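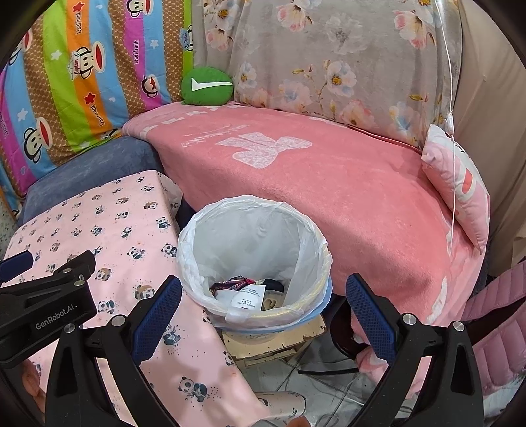 The open day at the Stakville workshop ran from 9 in the morning, and I got there a little after the doors opened. The ground floor is given over to household tasks, mostly picking up and sorting small things. The tool used for this is a black hand-held gripper with two fingers and a blue pad on each, and a person works it by hand. One task was the small lined trash bin, set on a low stool in front of a sofa, with bits of cloth and a hotel tag inside it. Yamila Navarrete, who runs the sessions, told me soft items are harder than boxes or cups. Cloth folds when you close on it, and a plastic liner tends to come along with whatever you wanted.

She let visitors try the tool for two minutes each. It is heavier than I expected, and I kept coming in too low. By the end of my turn I could open and close it without looking at my hand. Each session at Stakville lasts about 30 minutes, and then the operators change over.

Upstairs, Ignacio Sosa gave a talk on what happens to the recordings. They are checked by eye first, and the ones with long pauses are dropped. A man from Pluvitz asked whether the same grip would work in a laundry. Sosa said they had not tried it with wet cloth and did not want to guess.

There was coffee on the landing and a table of leaflets, but no printed program. Parking is on the Plollville side of the building and fills up early. The next open day is planned for December, and you have to sign up at the front desk.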